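Notebook, chore bench, April

Still on table wiping, simulated. The plan was to have the Clesurik arm clear the MacPherson kitchen by now, dishes and all. The plan was written by people who own dishwashers.

Batch 257 finished before lunch. Wrist view, nothing on this stretch of the tabletop, fingers open, and one corner to find before it may begin. A child with a rag does this without a planner. 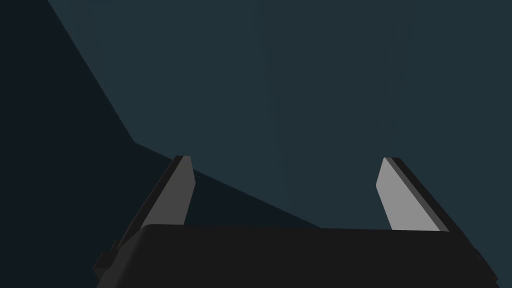
Corner finding

Teal top against navy floor ought to be the easy case. Changed the edge threshold from 3 to 4 and reran. The planner now stops short of the corner and wipes the middle with great conviction – much as I did at age ten. Put it back to 3.

Prelesska wants to know if we can promise "light housekeeping" in the brochure. Told them very light.

To do
Texture on the tabletop. No kitchen is this clean.
Crumbs, after that. Clatness has a crumb model, 586 pieces, all the same crumb.
Ask who keeps turning off the collision check on the body. If it was me, cross this out.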